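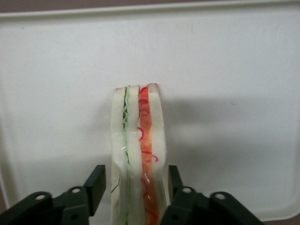 Does the order of the layers matter when a sandwich is put together?
The outer slices of bread always go on last and first, and the fillings can go in any order between them. A set counts as complete when every filling has bread on both sides of it.

Troken play food: sandwich sets
README, last edited April 29, 2021

What this folder covers

Notes and pictures for the toy sandwiches in the Troken play food collection. The collection is kept in the Judow room and is lent out to playgroups and to anyone who needs pretend food for sorting, stacking or serving. Haiyan Deng wrote the first list in January and Tirta Hartono has kept it up to date.

The three-slice sandwich

Three slices of pale bread with two fillings. Lettuce goes between one pair of slices and tomato between the other. The lettuce is a thin green layer with a zigzag edge. The tomato is red-orange and wider than the lettuce, with curly red bits along its borders. The crusts are tinted tan.

In the list it is entered as one item, not five. If a layer goes missing, the entry stays and the missing part is written in the notes column.

Files

items.csv — one row per item, 100 rows
loans.csv — one row per loan, 52 rows so far
pictures — as supplied, not cropped or recoloured

Columns in items.csv

item: short name, lower case
group: bread, filling, fruit, drink or other
parts: names of the parts, separated by semicolons
shelf: Plultton or Tamiru (these are the names on the two cupboards, left over from the last move)
notes: free text, often blank

The fillings used to have their own rows. They were merged into the sandwich rows after the first round of loans and some old row numbers were dropped, so there are gaps in the numbering. Please leave the gaps as they are. Loans from before the merge still point to the old numbers, and a table of old and new names is at the bottom of the notes column for the first bread item.

Setting out

Use a tray for the sandwiches. Plain white is best for pale bread if the groups are very young and only the fillings need to stand out. For sorting games use a darker tray, as the bread is hard to pick out against white.

Putting back

Wipe with a damp cloth and dry before stacking. Do not soak. Keep lettuce with its own sandwich — the greens differ a little from set to set and Tirta has already spent one afternoon matching them up again.

Known problems

Tomato is spelt two ways in loans.csv. "Bun" and "bread" were used for the same thing until the merge. Row 50 is a duplicate and can be ignored.

Changes go to Tirta. Questions about the older rows go to Haiyan.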